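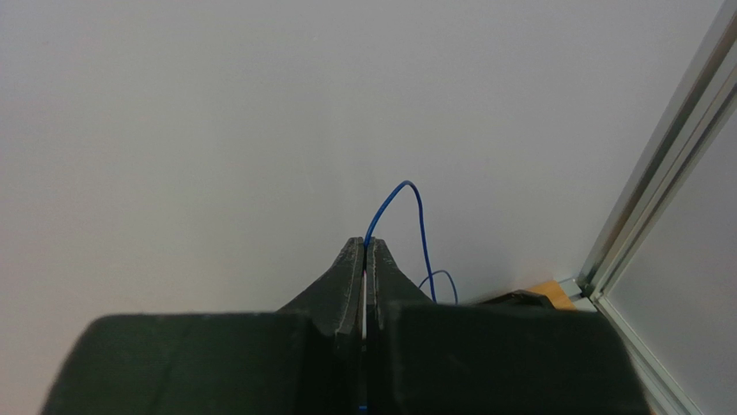

Wrist cam view, fingers closed on the blue wire

benchmoss
Hi everybody, long-time reader and not much of a poster, so forgive me if I ramble a bit. We have a Zimaleck gripper on a Denby arm, and its job is to pick up a wire, lift it, and carry it over to a clip. Lovely machine most days! But lately it has started telling the controller it has nothing in its hand when it plainly does. It grabs the wire, the fingers close nearly all the way, and the gripper reports "empty." Then the recovery routine kicks in and the arm heads off home at full travel speed, still holding on. Last night it dragged a wire right out of its terminal before I got to the stop button.

I went back through the log and found 11 false empties in 162 picks. Every one was on the wire, never on the thicker parts we run. Has anybody else had this? I've been running it with a hand on the e-stop ever since and my coffee keeps going cold.

oldrelay
Welcome, and please don't apologize for rambling, you should see some of mine. I'd bet on your closed-position threshold. The gripper decides it's empty when the fingers get past a certain point, and a thin wire barely holds them apart. Look how little daylight there is between those fingers! What's your cutoff set to?

benchmoss
It's at 9, which is whatever came with the Stomden config file. I never touched it.

oldrelay
There you go, I think. Close it on nothing a few times and write down the raw position, then do the same on the wire, and put your cutoff between the two. If they overlap you'll need something better than position.

pepperjack_cnc
I'm going to disagree a little, and I mean it kindly. Moving the threshold may well quiet the error, but I don't like what the robot does after the error. "Empty" should never mean "go home fast." If the grip state is in doubt, it should stop where it is and wait for a person. Today it was a terminal. We had a Valderrama cell at my old shop pull a whole harness across the table on the very same logic, and it scared the daylights out of the fellow loading it (he was fine, thank goodness, but he wouldn't stand on that side for a month).

oldrelay
Fair, but if it stops dead on every false empty, people get tired of resetting it and somebody switches the check off altogether. I've seen that happen more than once. Fix the reading first.

pepperjack_cnc
Then do them in the same afternoon! I just wouldn't run it another shift with that recovery move in place.

tinwhistle
Printed fingers, by any chance? Ours wore at the tips, and the closed position drifted so slowly that we didn't notice until spring. Worth measuring again in May or so even after you fix it.

benchmoss
Thank you all so much. I took out the homing move first, so now it holds still and beeps at me (sorry, oldrelay, I slept better). Then I did the closing test. Raw position reads 855 on nothing, every time, and on the wire it lands just short of that, with a few readings right on top of it. So it does overlap, and the threshold alone won't save me. Going to look at motor current next, and I'll post the numbers once I have a decent run of them.

oldrelay
Never be sorry for sleeping. Try a slower close while you're in there, it made our current readings a lot less jumpy.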